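자유게시판 > 살림/청소

제목: 마룻바닥 물걸레질, 매일 하는 게 정말 의미가 있나요?

마루결
이사 온 집이 원목 마루인데 시어머니는 매일 물걸레로 닦으라 하시고, 시공 기사님은 되도록 마른걸레만 쓰라고 하십니다. 둘 다 확신에 차 있어서 더 못 믿겠어요. Bovov 마루 전용 세정제도 권하던데 한 통 값을 보고 그냥 창을 닫았습니다. 써 보신 분 계세요?

서랍두칸
전용 세정제는 저도 회의적입니다. 한 통 다 써 봤는데 맹물에 꼭 짠 걸레하고 차이를 모르겠더라고요. 향은 납니다. 향값인가 싶고요.

Ritva Kuusisto
저는 차이가 있던데요. 발바닥에 느껴지는 끈적임이 덜해요. 서랍두칸님은 희석을 제대로 하신 건가요? 설명서에는 물 5리터에 한 뚜껑입니다.

서랍두칸
설명서대로 했습니다. 끈적임은 세제가 남아서 생기는 경우가 더 많지 않나요. 세제 안 쓰면 애초에 없을 문제 같은데.

오후네시
걸레 얘기부터 하죠. 극세사니 뭐니 해도 결국 얼마나 짜느냐입니다. 저희 작업실은 10년 된 마루인데 수건 낡은 걸로만 닦았고 들뜬 데 없습니다.

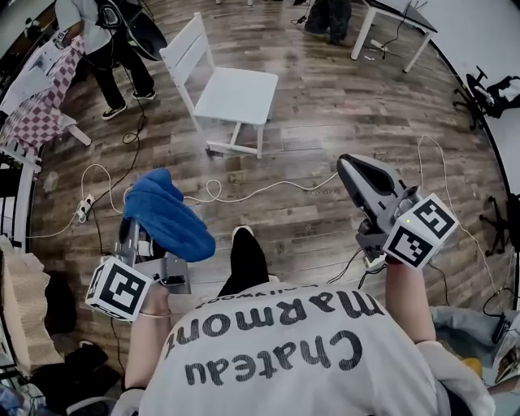 마루는 걸레질보다 그 위에 뭘 늘어놓고 사느냐가 문제라고 봅니다. 먼지는 물건 둘레에 모이거든요. 갈색 회색 섞인 널마루라 웬만한 얼룩은 티도 안 나는데, 흰 전선이 바닥을 가로질러 있고 왼쪽에 멀티탭까지 놓여 있으면 수건을 아무리 꼭 짜도 물걸레는 꺼려집니다. 저는 선부터 걷고, 의자 치우고, 마른걸레로 한 번, 그다음에 물걸레입니다. 수요일에만 합니다. 매일 닦으라는 분들은 매일 의자까지 다 치우시는 건지 궁금하네요.

마루결
와 저희 집도 선이 저래요. 그럼 멀티탭은 벽에 붙이시나요?

오후네시
붙여 봤는데 떨어져서 포기했습니다. 청소할 때만 뽑아서 책상 위에 올려요.

Ama Ametepe
바퀴 의자는 아무도 말씀을 안 하시네요. 사진 오른쪽에도 바퀴 달린 의자 다리가 보이는데, 저희 집은 그 바퀴에 모래 끼어서 마루가 다 긁혔어요. 물걸레 횟수 따지기 전에 바퀴부터 닦으세요.

서랍두칸
그건 매트 깔면 끝 아닌가요.

Ama Ametepe
Carkton 매트 깔았다가 가장자리로 모래가 들어가서 더 긁혔습니다. 매트 만능론은 안 믿어요.

Ritva Kuusisto
매트도 못 믿고 세제도 못 믿고 그럼 뭘 쓰라는 건지... 저는 계속 매일 닦을래요. 닦고 나면 기분이라도 좋잖아요.

오후네시
기분은 인정합니다. 마루에 좋다는 건 아직 못 믿겠고요.

마루결
일단 바퀴 닦고 일주일에 한 번만 해 보겠습니다. 시어머니께는 말씀 안 드리려고요. 혹시 바퀴에 감긴 머리카락은 뭘로 빼세요?

Ama Ametepe
쪽가위요. 뒤집어 놓고 하세요.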